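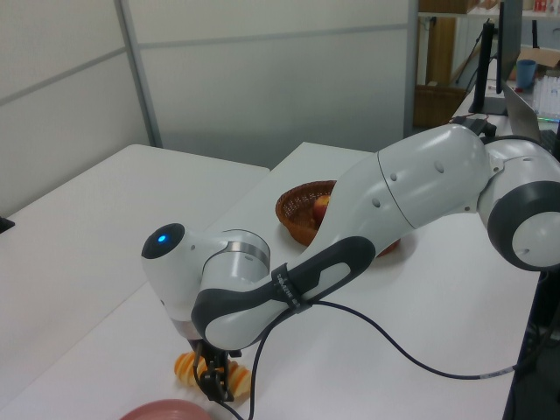
PLELTOW, June 20, 2020

By the Foma office

Pleltow > Foma Play Library > About Us

Foma is a toy library. You come in, you borrow toys, you bring them back. Mostly play food - apples, pastries, little dishes, baskets to carry it all in - plus puzzles and blocks in the back cupboard for the kids who are done with shopkeeping.

We started in 2000 with one shelf in the old Sveinbjörnsson bakery on Arnach Street. The bakery moved out, we stayed. The name is still over the door and people still come in asking for rye bread. We have 400 families on the books now and 41 play sets going out and coming back.

How it works. One set per child, 30 days. A set is a basket, a dish and the food that goes in it. The list is tied to the handle. Please count against the list at home before you come in, it saves everybody a long wait at the table. Missing piece? Tell us, no fine for the first one. We have a drawer of odd fruit and can usually match it.

What we look for in a toy. Has to survive a drop. Has to have a shape a small hand can find without looking, so ridges and bumps are good, we like a pastry with proper segments to it. Color should be plain enough that a two year old can say it. Orange, yellow, red. We tried a set in all pastels and it came back every time with "she wouldn't play with it" on the slip. Gone now.

Baskets. Woven ones, always. They cost more than tubs and they do fray, but children will carry a basket around all day and a tub gets left under the sofa. If yours has a broken end sticking out, tuck it in and put a peg on it so we see it. Don't cut it please - the whole row goes.

Returns get wiped and checked on the white tables. White shows up crumbs (real ones) and sticky patches. Anything in the dish stays in the dish untill the list is ticked. Then back in the basket, heavy things at the bottom, apple on top so you can tell a food set from accross the room.

Schools and daycares - yes, we lend to you too. Larger sets, full term, delivered within Pleltow. Ask for the Arnach box, that's the market stall one with the scales and the paper bags. It books up early. For fall, get your name down by the end of July.

Giving us toys. Thank you, yes, but clean and whole. Play food always welcome, soft toys no, we can't wash them properly. Battery toys no. Good baskets any size.

Joining is free for families in town. Bring something with your address on it. Out of town, call first and we'll work something out. Same desk for everything: joining, returns, lost apples.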